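23 March 2025 – two-arm cell, Dradska bench

Cable day! Natanael and I finally had the cell to ourselves for an afternoon, so I went through everything on the maintenance sheet that keeps getting pushed back. Notes while I still remember them.

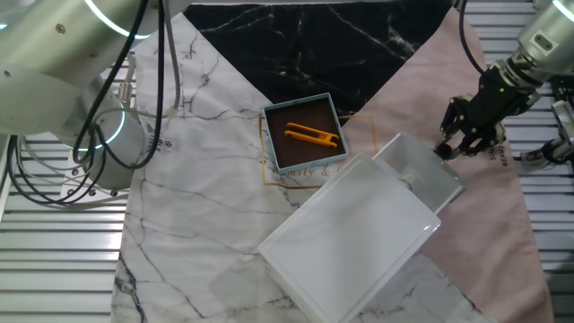
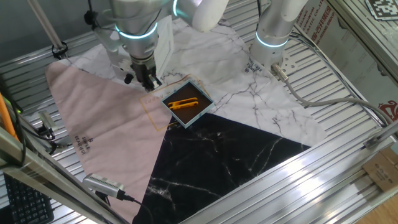
Left arm first. I ran joint 4 slowly end to end, 12 passes, listening for the tick Tươi reported, and got nothing until the elbow was almost straight. Then there it was – a cable tie tail brushing the housing! Trimmed it, ran 8 more, silent. Very happy with that. For the repeatability check I stuck with the orange clip in the little square tray with the dark floor, as it shows up so well against the marble print on the mat and you can tell right away if the pick has drifted. The mat itself creeps when somebody leans on it, so please square it up before you teach any points (I lost half an hour to this in November and blamed the calibration the whole time).

Flange bolts on the right arm all re-torqued and paint-marked. One was a bit under, the rest were fine. Connector pins cleaned, no bent ones this time.

Zustura controller: log had 56 warnings, nearly all the same comms timeout. Joni thinks it's the old Brinex switch and I'm coming around to his view. Swapped the patch lead and will leave it running overnight.

Still to do: grease on the left base joint, new strain relief, ask Yaneth if the spare 16 mm clamps came in.

We use cookies to remember your settings on this notebook. Accept | Manage preferences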